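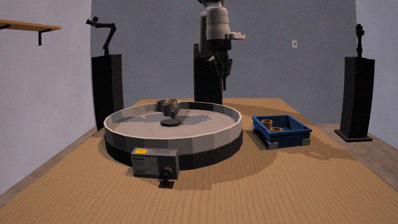
Simulation view of the cup handling cell, with the circular tray, the blue bin and the arm raised above the tray.

Cup Handling Cell: Frequently Asked Questions

Issued by the Automation Support Office, Bitura Campus. Last reviewed 22 April 2019.

Who may change the cell layout?

Changes to the position of the tray, the bin or any pedestal must be approved by Iraís Esquivel or Leobardo Tapia. Staff who have completed the Landry induction may run the cell and carry out routine care, but may not move fixed equipment.

Why is there a simulated version of the cell?

Every change of program is tried in the simulated cell before it is loaded on the real one. The model holds the arm and gripper, the table, the circular tray, the bin, the cups and the side pedestals. It does not model cables, air lines or wear in the gripper fingers. A program that runs cleanly in simulation must still be run at reduced speed on the real cell.

Where should the arm be before I start work at the table?

The gripper should be parked high over the back of the tray with its fingers pointing down. Press the stop button, hang your tag on the isolator and wait 15 seconds before reaching over the table.

How are the cups set out at the start of a run?

The standard start uses 4 cups, with two standing in the tray toward the far rim and two in the blue bin. Cups in the tray may touch one another. Cups in the bin should have their open ends facing up.

Does the flat disc stay in the tray?

Yes. Leave the dark grey disc near the centre of the tray. If it has been lifted out for cleaning, put it back flat on the tray floor and run the position check before anything else.

How often is the cell cleaned?

The tray and bin are wiped at the end of each shift with a dry, lint-free cloth. Solvents are not to be used on the table. The grey housing in front of the tray is to be dusted only, and the yellow warning label on its front must remain readable – report a damaged label to the Support Office and a new one will be issued.

What should I do if the gripper misses a cup?

Stop the run and note the program number. Check that the tray has not shifted on the table, then check the gripper fingers for play. If both are sound, repeat the position check. After a second miss, the cell is to be tagged out and Refugio Quintero informed.

The position check reports error 105. What does this mean?

Error 105 is our own code for a mismatch between the saved tray position and the measured one. Seat the tray against its stops and run the check again. Do not edit the saved position to clear the error.

When are the finger pads replaced?

Pads are replaced every 6 weeks, or sooner if the surface is torn or glazed. Both pads are changed together. The next full service of the arm is planned for August and will be carried out by Gamura.

Where are faults recorded?

All faults are entered in the Endeo log under the cell's name, with the time and the program in use. Yareli Esquivel reviews entries each working day. Urgent faults should also be reported by telephone to the duty technician, Higinio Ventura.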